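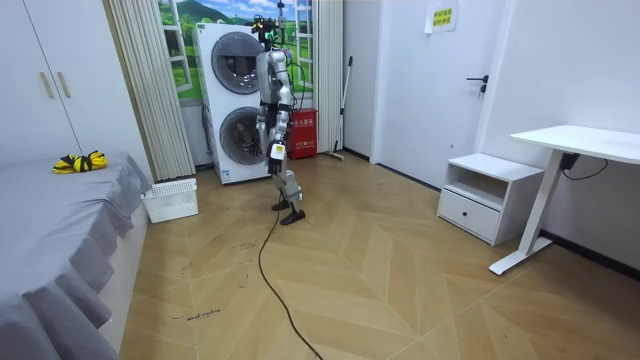
The Second Life of the Spare Room

When Soledad Quintero and her husband bought their house in Suswood, the listing called it a three-bedroom. The third bedroom was nine feet by ten, with one window facing the driveway. For two years it held boxes. Then her mother broke a hip, and the family had a month to turn it into a place where a person could live.

"We measured it so many times," Quintero says. "I still know every number. The closet was 24 inches deep and the door opened the wrong way."

Small bedrooms are common in Suswood. Most of the houses on the east side went up in the fifties for workers at the Matton paper plant, and the builders used a handful of floor plans. The smallest room was meant for a baby or a sewing machine. Today those rooms are being asked to do more. Parents move in. Grown children move back. Some owners rent the room out to help with the mortgage.

Pushpa Sachdeva has been redoing rooms like these for 14 years. Her firm, Bajpai, is named after her grandmother's family and has its office over a shoe repair shop on Lukberg Street. She starts every job with the bed, and she says most people buy one that is too big for the room and then try to fit a life into what is left.

Her usual rule is 30 inches of clear floor on the side where the person gets up. For someone with a walker she wants 36. If the bed has to go against a wall, she puts it there and tells the family to accept that changing the sheets will be a chore.
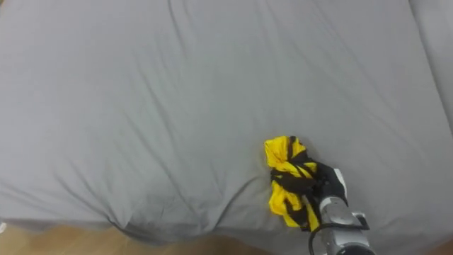

She also has firm views on mattresses. A thick one on a tall frame can put the sleeping surface 28 inches off the floor, too high for many older people to sit down on safely. She brings a tape measure and a kitchen chair to the first visit. If the client can stand up from the chair easily, she measures the seat and aims for a bed close to that height.

Laundry comes up more than people expect. The Suswood houses were built with hookups in the basement, down a steep flight of stairs, and moving them is often the biggest cost in a project. Quintero's family decided against it. Her mother's clothes go down in a bag and come up folded, and the $422 they had set aside for a plumber's first visit went to a better window instead.

The town changed its rules last October. Owners who add a bathroom or a separate entrance to a bedroom now need a permit, at a fee of $198. Sachdeva thinks the fee is fair but the wait is too long. One of her clients applied in spring and got the papers in late summer – by then the tenant had found another apartment.

Quintero's room took five weeks. The door was rehung to swing out. The carpet came up, and the oak under it needed only a light sanding. They painted the walls a pale green her mother picked from a card. The whole job came to $2,406, including the window and a lamp that turns on with a touch.

Her mother has been in the room since winter. She keeps her radio on the sill and complains about the driveway, where the neighbor's truck blocks the light until he leaves for work. Quintero has offered to swap rooms with her. So far she has said no.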